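My visit to the open day at Ultard

31st August

I had wanted to go to the Ultard open day for two years, and this time I finally bought the ticket. The bus left me at the wrong gate, so I missed the welcome speech and the coffee.

The part I liked most was the simulation room. They work there on a project with the name Novano, in which a robot arm learns to handle small blocks inside a computer-made workshop before anybody lets it near a real one. I expected a clean grey space like in a catalogue. It was much more like my grandfather's shed, with an old bench full of odds and ends and a worn chair.

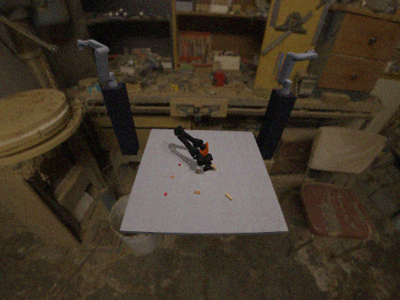 Image: Ultard open day, Novano simulation

The presenter explained that the mess has a purpose. If the arm practises only in front of a plain wall, it gets confused by a real room. They have prepared 254 block layouts so far, and each one can be shown with the light and the colours changed. I asked if the small chips on the table were also planned, and the answer was a bit long for me, but I understood that some are.

We were 17 visitors in the group, and we watched for over half an hour. I must say that it is slow work to follow. The black arm comes down over the little pile, and you hold your breath for a piece of wood that does not even exist.

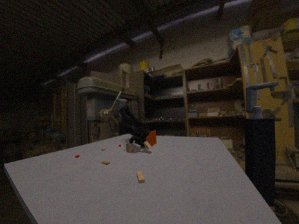 Kiss wrote to me after I shared my notes: I was in the group before yours and I would have liked to see the real arm as well. A simulation is fine, but friction is always the hard part, and they spoke very little of it.

I agree with this remark. The real arm will be shown in September, so I am thinking of going again, this time with the right bus stop written on paper.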